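Papers Into the Black Binder

I love a good filing session, and this one had everything: a sturdy black folder, a pile of printed pages and pink leopard print all around!

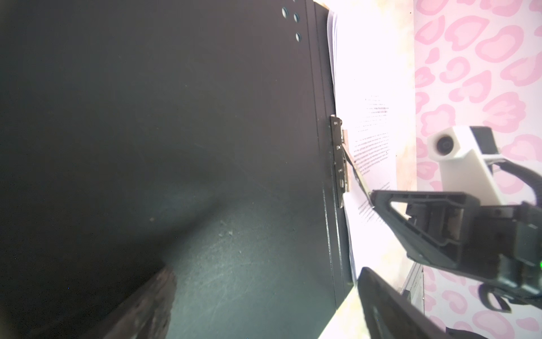

My old Tadell folders never lasted past July. A metal clasp beats plastic every single time – and I will argue that with anyone!

Small holes in a black cover, a silver clip and a page full of text. So satisfying!

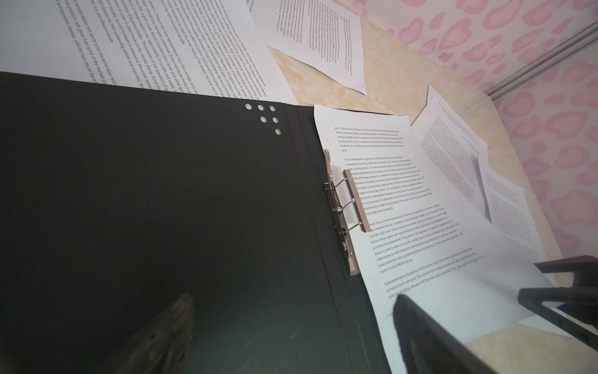 Sheets Everywhere

Four loose pages still out on the marbled surface, one already in the folder. My favorite stage! 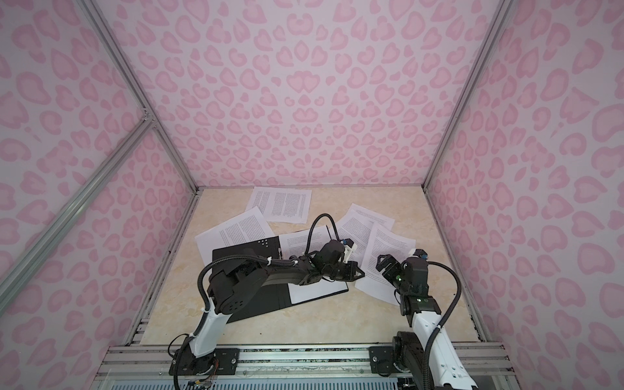 Next up is the Gallardo box, all 107 pages of it – I can't wait!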